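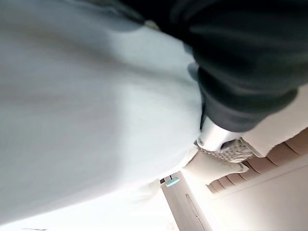 Sorkstead open day, wrist camera set

README, first pass. Will tidy later.

What it is
Wrist camera frames from the fabric handling demo at the Sorkstead open day in May. Arm and gripper by Prusora, control software is Sturero. 2,907 frames in total, 1,972 of them labelled. Rest to follow if we get time.

What's in the frames
Cloth, mostly very close to the lens. Expect pale fabric taking up half the view or more, soft focus, darker cloth lying across it. Sharp bits are small: a braided white strap, for instance. Background shows through at the sides, brown wooden slats and so on. Bright areas wash out to near white. Not corrected.

Labels
cloth_pale
cloth_dark
strap
background
unsure (used a lot, sorry)

Two passes per frame. Where they disagreed the second one wins.

Folders
morning - doors open to lunch
afternoon - the busy half, visitors picking what the arm tried next
cheema - 700 frames run with the Cheema grip settings, keep seperate from the others

Known problems
No depth. Timestamps in the afternoon folder drift, don't use them for speed. Folded edges are labelled loosely, esp. where dark cloth overlaps light. Grip force log is missing for the last run of teh day.

Use
Fine for testing segmentation on blurred close-ups. Too small to train on by itself.

To do
- finish labels
- checksums
- licence file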